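3.2 Storage form and bend memory

Cords sold for household use are nearly always shipped folded, and the fold is usually held by a tie for months before the buyer opens the bag. We wanted to know how much of the shape remains after the tie is removed, and whether the way a cord is folded matters more than how long it stays that way. The cords came from two suppliers, Wandel and Lollitz, and were drawn from stock without regard to production date. In total, 109 cords entered the storage phase. All were kept on open shelves in the Phùng building, away from windows and heating pipes.
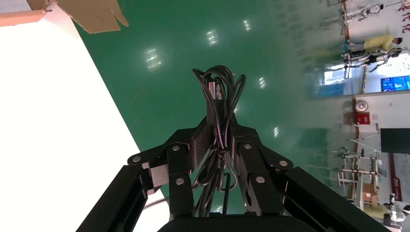
Figure 4. Folded cord with tie.

Bend memory was scored as the height of the tallest standing wave when the cord was laid on a flat board with no load. A cord that lay fully flat scored zero. Folding style was recorded before storage using the terms of Pattinasarany's earlier bench notes: round coil, figure eight, and tall oval. The tall oval is the style in Figure 4, where the loops are drawn out lengthwise, narrow at the top, and are held around the middle by a small black twist tie. In this style the tightest bends fall at the ends of the bundle, and the strands near the tie run close to straight. The round coil spreads the same bending along the whole length, so no single point is bent as sharply. Scores were taken after 6 weeks and again after 12 weeks. Each cord was rested for 700 seconds between untying and measurement, a period chosen in pilot work because most of the early spring-back had ended by then.

Tall ovals scored higher than round coils at both time points, and the gap was set almost entirely by the end bends. Figure eights fell between the two. Time in storage had a smaller effect than folding style. The Lollitz cords, which have a stiffer jacket, showed more spread within each group, and we report them separately in Section 4. Amirul Pattinasarany repeated the scoring on a subset using the Skotus board, with no change in the ranking of styles. 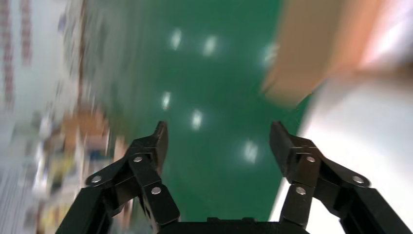
Does a tighter tie leave a deeper bend? Within the range tested, tie tension had no measurable effect on the score, and the deepest bends were found at the loop ends, well away from the tie. Ties tight enough to dent the jacket were excluded and may behave differently.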